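Soft Containers, Hard Rules

Most cell safety documents assume that a robot picks from something rigid. A tote has fixed walls, a known depth and a rim that stays put. A paper bag has none of these, and the handling guideline drafted at Stollham spends 34 pages on the difference.

The guideline covers slow-payload arms working in bags, sacks and lined cartons. It does not replace the risk assessment for the cell. It adds rules for the container itself, which Karabo Magagula, the lead author, considers the least documented part of any bin-picking station.

"People write down the arm speed and the gripper force," Magagula says. "Then they change the bag and keep the old numbers."

Under the draft, approach speed drops to 30 percent of the programmed value once the gripper passes the plane of the rim. The rim height is measured again after every 40 picks, and after any contact with the wall. Cables and conduit on the wrist count as part of the tool – their lowest point must be entered in the collision model, with the arm in its worst pose.

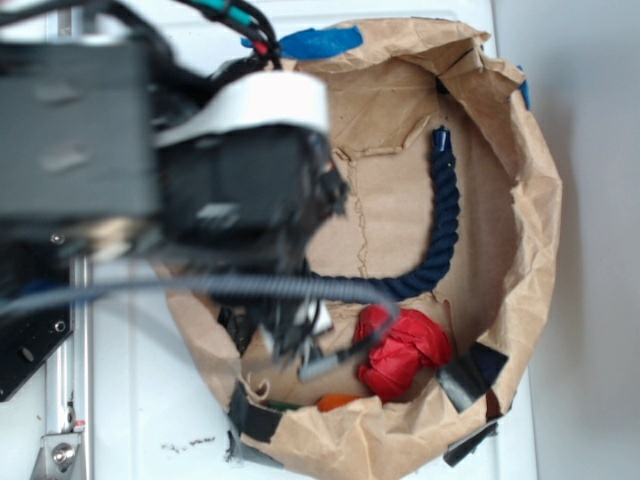 A gripper enters a paper bag with taped rim and seams. The bag holds a twisted rope and a crumpled red object.

Repairs get their own section. Tape is allowed on the rim and on seams, but each strip has to be logged by position, as it changes how the paper folds under load. Gallico, a parts distributor that reviewed the text, asked for a limit on the number of strips. The authors declined and set a stiffness check instead.

Rope and cloth are listed as class C contents, meaning that their shape cannot be predicted from one pick to the next. A class C item must be lifted clear of the rim and held for two seconds before any lateral move. If the wrist sensor reads a rising load during the hold, the item is treated as snagged and lowered again.

Potgieter, which builds test stations, has objected to the hold time on throughput grounds. Its comment is one of 302 received on the draft. Stodisum will publish the replies with the next revision, along with a blank log sheet for container changes.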